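4.2 Baskets and the small stuff

I'll admit I went into this part of the study expecting drawers to win. Everyone I'd talked to at Vellcombe swore by them, and Branwen Dafis had already coded 89 of our desk diaries before I changed my mind. What people did, over and over, was drop things into whatever open container was nearest – and then leave it there for weeks. Of the 1,264 items logged, the flat and oddly shaped ones were the worst behaved. They don't stack, they slide under things, and they never seem to belong to a category (Parsons calls these "strays", and I've borrowed the word).

So we gave 13 households an open wire basket and asked them to keep it in the middle of the table for all of October, with no rules on what went in it. Figure 3 has the basket on a bare tabletop, along with one of the strays. 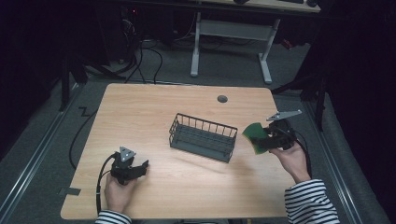 Figure 3. Open-topped wire-mesh basket on a light wooden table, with a flat green curved item held to the right.

Aled Morgan thought the mesh would put people off, as you can see the mess through the sides. Our diaries suggest the opposite! Several people wrote that they tidied more often when they could see what had piled up, and I come back to that in Section 5.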